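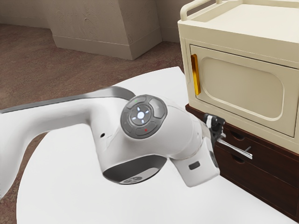 The simulated drawer task, with the gripper at the handle of the upper drawer.

I've been grumpy about simulation for most of my working life, so take this as a grump changing his mind about half of something.

The usual complaint goes like this. You train a robot policy in a rendered world, it opens a thousand fake drawers, everybody claps, and then you put it on a real arm and it pokes the cabinet like a cat poking a glass of water. I've made that complaint at parties. (Not great parties.) And then the Flundar paper came along, and I spent most of January trying to pick it apart, and I came out the other end kind of liking it!

What the Flundar folks did is pretty simple. They weren't training in simulation at all. They trained on real demonstrations, 839 of them, and used the simulator only to score the policies afterward. The bet is that you don't need a simulated success rate to match the real one. You just need the ranking to hold up. If policy A beats policy B in the fake kitchen corner, it should beat it in the real one too, even if the fake numbers are all too high or too low.

They tried it with 22 policies, some good, some half-baked checkpoints saved way too early, and ran every one on the real arm and in the sim. The order mostly matched. The top few stayed at the top, the duds stayed duds, and the middle got shuffled a bit, which I'd expect from the middle of anything.

Now, I know what a real evaluation costs. At Clilex, where I used to work, 1,000 real trials ate most of a season. Somebody has to close the drawer again every single time. Somebody has to notice that the table got bumped. By the afternoon your "same starting position" is a polite fiction, and you're comparing the morning's policy with the afternoon's lighting. A simulator closes its own drawers. I ran 2,000 episodes of the drawer task over one night on a machine under my desk and slept fine.

So where am I still grumpy? Handles, mostly. A drawer pull is a long bar of metal, and how the fingers meet it decides the whole episode. In the sim, friction is a number somebody typed in. I changed that number a little and two of my own policies swapped places, and neither one had gotten any smarter. The paper has a short section on this and I wish it were the longest one. Give me the plot with friction on the bottom axis and rank on the side, please, for every task, and let me see how fast the lines cross.

My other gripe is the looks. The authors worked hard on carpet patterns and plaster and shadows, and they report that matching the visuals helped the rankings. I believe them. But it also means each new room is a small art project, and that cost doesn't show up in the table where they compare hours. Grokon, the scene tool they used, is nice enough, but I lost three evenings to one cabinet. Three evenings is a lot of real drawer openings!

Even so, I'd rather see this than another leaderboard built on ten trials and a video. Osei, the older benchmark lots of us grew up on, reports one success rate per task and leaves it there, with no check against hardware. If a group wants me to trust their simulator, I'd like them to do what Flundar did and publish the boring scatter plot, sim on one side and real on the other, with every policy on it, including the embarrassing ones.

I've started using the setup for weeding out bad checkpoints before they get anywhere near the arm. Final numbers still come from hardware, and I still close those drawers by hand.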